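Cutting boards and knives: common questions

What size board do I need for fruit?
A small one with a handle slot is enough for a banana or an apple.

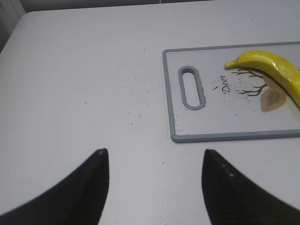 The Deer board from Vundham, with banana.

How do I clean the printed side?
Use a soft sponge and dish soap – no scouring pads.

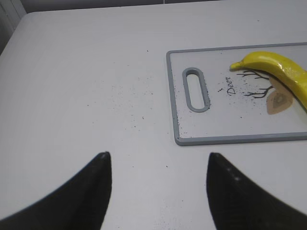 Can I put hot pans on a plastic board?
Use a trivet. Our boards are rated up to 87°C.

Where do I write the shopping list?
Any small whiteboard kept near the prep table works.
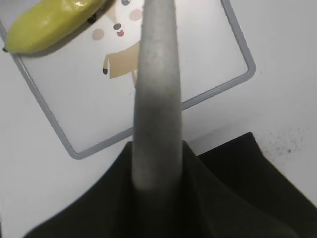
Tibor Sárközi writes that he notes on his when the fruit was bought, and wastes less of it.

How should I store my knife?
Dry it first, then put it in the block.
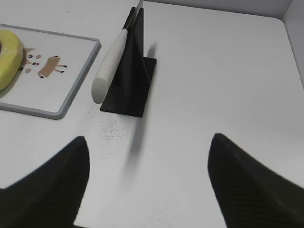
Wipe the base every Friday – crumbs collect there.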